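Clerka store picker, first impressions

September, by the shop floor blog
Last updated: 9:40 pm

Quick one, long day. Finally got time with the Clerka, the two-armed store picker from Prundari. The pitch is simple. You rent it, it fills baskets, you pay 900 a month plus 2000 up front. Another 2000 if you want the spare hands. Hm.
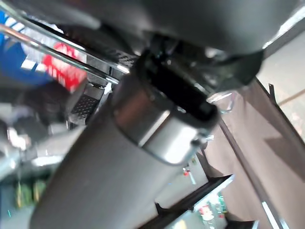
Price first, becuase that's what you'll all ask. 900 a month is not nothing for a small shop, and the contract runs 13 months, which is a weird number. Condlow quoted me less but theirs is one arm only. What I care about is grip. Fat smooth stuff is my worry, like the gray cylinder in the gripper there, held up at the capped end with the wide body hanging out below. Lots of weight a long way from the fingers. I'd want to try that with every big bottle I sell before signing anything.

Drinks are most of my trade so drinks get most of my attention.

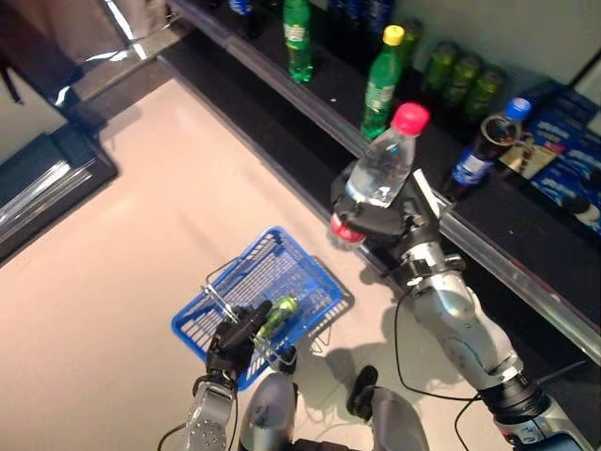
Water in one hand, basket in the other.

I like that it carries its own basket. Zaugg wants you to buy their cart, and the cart is ugly and too wide for my back aisle. Regular baskets, fine, I own a stack of those.
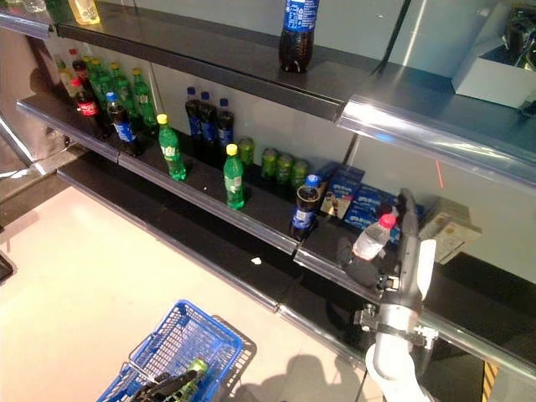 Also no special shelving, says the brochure. Would save me a weekend of moving stuff. Support is by phone only, mornings, and the manual is thin. Really thin. The setup chapter is two pages and one of them is a warranty form.

Would I rent it? Maybe. Drop the second 2000 and I'd think about it alot harder. Asking Prundari for a shorter contract, will update when they anwser.

4 comments | 11 shares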